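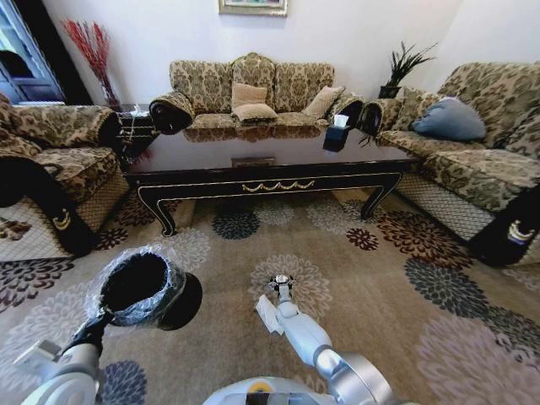
応接間で作業するReken。左の黒いグリッパーで、透明フィルムに包まれた黒い円筒形の容器をつかむ。奥は3人掛けのソファ

家事ロボットの月額サービス「Reken」を、4週間にわたって一般家庭で使ってみた。開発したのはロボットベンチャーのSurngateで、国内での設置と保守はViktonが受け持つ。受け付けは9月に始まったばかりで、対象地域はまだ限られている。

Rekenは2本の腕を備えた白い機体が室内を移動し、散らかった物を拾って決められた場所に戻す。掃除機や食洗機のように一つの仕事だけをこなす家電とは違い、任せる内容は利用者が決める。その分、最初の設定には手間がかかる。

設置には午前9時から昼過ぎまでかかった。Viktonの担当者が2人で来て、部屋を一周しながら家具の配置を登録し、続いて「触ってよい物」と「触ってはいけない物」を分けていく。今回の試用先は、ダマスク柄のソファとひじ掛け椅子が並ぶ応接間だ。中央には黒いつやのある長方形のテーブルが置かれ、床には大きな花柄のラグが敷いてある。隅には赤い枝物を挿した細いガラスの花器もある。花器は相談のうえ、触らない物に登録した。

家具の多い部屋を選んだのには理由がある。Surngateの公開している動画はどれも広い床と無地の壁の部屋で撮られており、一般の住宅でどこまで動けるのかがわからなかった。ソファとテーブルの間が狭く、ラグの柄も込み入っている部屋なら、機体の位置の把握と物の見分けの両方を確かめられる。

結果から書くと、移動は安定していた。試用中に家具にぶつかったのは一度で、テーブルの脚に台座が軽く当たり、機体は自分で止まった。傷はつかなかった。ラグの縁に乗り上げるときは速度が落ちるが、止まることはなかった。

物をつかむ動作は、対象によって差が出る。得意なのは箱や筒のように形のはっきりした物だ。ティッシュ箱、リモコン、空の容器などは、ほとんど迷わずに持ち上げる。苦手なのは薄い物とやわらかい物で、床に落ちた紙1枚を拾うのに何度もやり直した。フィルムで包装された物も、光の加減で輪郭を取り違えることがある。Surngateによると、包装材の認識は次の更新で手を入れるという。

クッションを並べ直す作業は思ったより実用になった。ソファの上の位置を一度登録しておけば、ずれたものを元に戻す。ただし、向きまではそろわない。立てて置いたはずのクッションが寝ていることもあり、見た目にこだわる人は自分で直すことになる。

速さは期待しないほうがいい。人なら5分で済む応接間の片づけに、Rekenは最大で53分かかった。外出中や就寝中に動かす前提の製品だと考えれば納得できるが、来客の直前に頼むものではない。動作音は小さめのエアコン程度で、隣の部屋で本を読んでいても気にならなかった。腕を伸ばしきるときだけ、やや高い音がする。

操作は専用アプリ「Phí」で行う。画面には部屋の見取り図が表示され、物の名前を選んで戻し先を指でなぞる。日本語表示には一部に直訳調の文言が残り、「把持の辞退」と出たときは意味がわからず問い合わせた。つかむのをあきらめた、という意味だそうだ。問い合わせへの返事は当日中に来た。

設計を担当したSurngateのĐức Lã氏に、オンラインで話を聞いた。

「家の中の物は、毎日少しずつ場所が変わります。工場と同じやり方では動きません。試作の段階で3,247種類の日用品をつかませて、失敗した記録を全部残しました。今の機体はその記録をもとに、つかむ前に力の強さを決めています」

現行版が対応する日用品は3,533種類まで増えたという。食器のうち薄いガラスと、刃物は対象外となっている。Lã氏は「割れたときの危険が大きい物は、当分入れません」と話した。

安全面では、人が近づくと腕を止め、離れると作業を再開する。試用中は子どもが横を走り抜けても、そのたびに止まった。反面、家族が部屋にいる時間帯は止まってばかりで、仕事が進まない。停止する距離はアプリで変えられるものの、Viktonは初期値のまま使うよう勧めている。

カメラの映像は機体の中で処理し、外部には送らない設定が標準だ。不具合の調査で映像を送る場合は、利用者がその都度アプリで承認する。試用中に承認を求められたのは、紙を拾えなかったときの一度だった。

契約は1年単位で、点検と消耗品の交換が料金に含まれる。指先のゴムは消耗が早く、4週間の終わりには表面がすり減っていた。交換は利用者でもでき、工具はいらない。充電台は幅が広く、壁際に置き場所を確保する必要がある。階段の上り下りはできないため、2階も任せたい家庭には今のところ向かない。

物の定位置が決まっていて、日中は留守にしている家であれば、今の性能でも使い道はある。床に紙や衣類が多い家は、包装材の認識を含む次の更新を見てから申し込んでも遅くない。更新の時期について、Surngateは明らかにしていない。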